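Unidad 2. Contraste, fondo y atención visual

Asignatura: Percepción y Diseño. Material de apoyo a la clase de abril.

La organización figura-fondo es la operación por la cual el sistema visual separa un objeto de la superficie que lo rodea. Depende del contraste de luminancia y del contraste cromático, que deben estudiarse por separado.
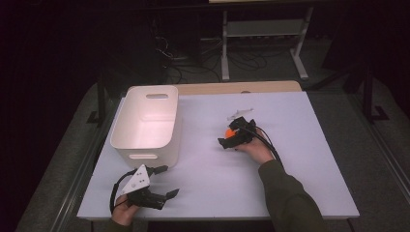
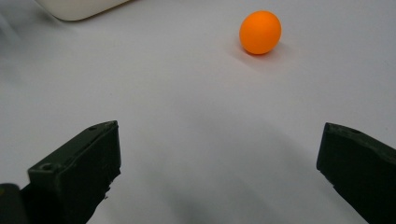 Naranja sobre blanco: contraste cromático elevado en ambos casos.

Un color saturado sobre fondo neutro se localiza con rapidez — fenómeno conocido como saliencia — aun cuando el observador no lo busque. El efecto disminuye si otros elementos comparten el mismo tono.

En el cuaderno de prácticas (Horrocks, Sampaio, pp. 36-50) se amplía la distinción entre búsqueda en paralelo y búsqueda serial. Se recomienda su lectura antes del seminario.

Tarea: seleccione dos carteles de la colección Midden e indique, para cada uno, qué tipo de contraste predomina. Extensión máxima: 2 páginas.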